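Subject: Re: [rumholm-users] Right hand drifting on the Clisitz cell
From: Sivaprasad Pai

On a December morning at 9:40, Lục wrote:

> We've got the kitchen cell loading and the left hand is fine, but the
> right one keeps stopping short of the air fryer handle. It's the same
> every run. I've re-zeroed the wrist twice. Is it the thumb offset, or
> should I be looking at the counter? We're still on the Hikach hand
> files, build 1085.
>
> Also, how are people keeping the plate level?

Hi Lục, hi all,

Oh, I love this one! I lost a good chunk of last winter to the same fault, and it's a lovely one to chase once you know where to look.

Leave the wrist zero alone for now. Build 1085 reads the thumb offset from the left hand file and mirrors it, and the mirror goes through the middle of the counter, not the middle of the torso. If your counter seam is even slightly off the robot's centreline, the right hand inherits the whole error and the left one looks perfect. Open the cell file, find the counter origin and line it up with the torso. Then reload both hands, right one first. (Left first works too, but you'll get a warning about a missing mirror and it's a nuisance to clear.)

Start with both arms forward, left hand on the plate and right hand open beside the handle. That's the pose I use for every check now, and I've got it saved as the default in our copy. 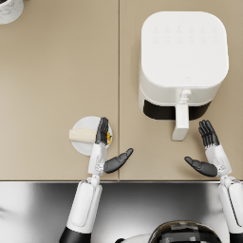 Once the origin is sorted, step the right hand in slowly, 2 mm at a time, and watch the contact readout on the thumb as well as the fingers. On ours the thumb was reporting contact well before it should have. The collision shape was the old fat one from the first Hikach release, so we swapped it for the slim one in the same folder and it behaved beautifully after that -- I ran it 7 times in a row just for the pleasure of it.

As for the plate, drop the grip force on all 4 fingers together. If you trim them one by one you'll be there till supper, and the plate will tip toward whichever finger you did last. Check the food is parented to the world and not to the plate, too. Ours was stuck to the plate for weeks and every grip looked marvellous, which should have made me suspicious.

One bit of upkeep while you're in there: clear the cached contact shapes whenever you move an appliance. Rumholm won't do it for you, and an old handle shape hanging about in the cache gives exactly the sort of stopping short you describe. I'd try that before lunch and do the origin after.

Post your cell file if it's still sulking and I'll happily have a go at it here. I've got the colour-coded contact view working as well, if anybody wants the settings.

Cheers,
Sivaprasad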